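The Patient Art of Showing a Robot How

The first thing they hand you at the Pichon workshop in Flarkilville is a cup of coffee, and the second is a controller that feels a good deal lighter than you expect. Then somebody pulls out a chair, the screen comes up, and you are told to go ahead and move the arm. So you move your wrist an inch to the left, and on the screen a pair of gripper fingers swings left too, a hair behind you, like a dance partner who is listening hard for the beat.

I had come to spend a day learning how a robot gets taught, and I suppose I had pictured people typing. There is some typing. But most of the work at Pichon is done the way my grandmother taught me to roll out a pie crust, which is to say by doing it over and over while the student goes along for the ride. A person steers the arm through a chore from start to finish, the computer writes down every little turn and squeeze, and then everything goes back to its starting place and the person does it again.

A good run-through is called a keeper. The project I sat in on, known around the building as Sudel, wants 400 keepers for each chore before anyone will let the robot try on its own. The morning I visited, the chore on the schedule stood at 385, and there was a certain holiday feeling in the room (somebody had brought doughnuts, and I had two).

A great deal of this practice happens in simulation, in rooms that exist only on the computer. The program that draws them is called Esik, and it has a generous hand with tile. Floors, walls, colors and small objects can all be changed between one run and the next, so that the robot doesn't grow too attached to a single kitchen or a single shade of beige. You can drop things there all day long and never sweep up.

Dropping things was my specialty. My first try lasted six seconds. On my second I got the arm turned so far around that I lost track of which way was up, and the teacher beside me, a very kind woman with a pencil behind her ear, reached over and talked me back a little at a time. "Don't chase it," she said. "Stop your hand, look, and then go." She told me that new people nearly always hurry, and that the hurry gets into the recording along with everything else. A robot taught by a jumpy person will be a jumpy robot.

There is another way to do it, which I liked even better. At the back of the shop stands a real arm that you can simply take hold of and push through the motions, the way you might guide a child's hand around the letter S. It's slower, and your shoulders know all about it by lunchtime, but you feel the weight of the thing and the small resistance when it reaches the end of its stretch. Several of the teachers start every newcomer there before they let them near the controller, and I wish I had asked to go in that order myself!

By the middle of the afternoon I had managed 19 tries and one keeper. It wasn't a pretty one. There's a long wobble in it where I was making up my mind, and when we played it back I could see every bit of that wobble in the fingers. My teacher saved it anyway, wrote the number down with her pencil, and asked whether I wanted to go again before the coffee ran out.
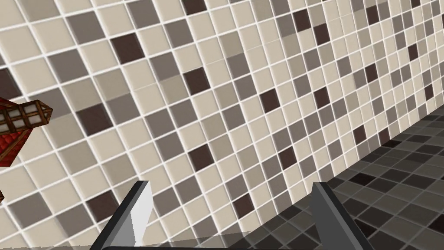
The gripper's open fingers against a tiled wall in simulation.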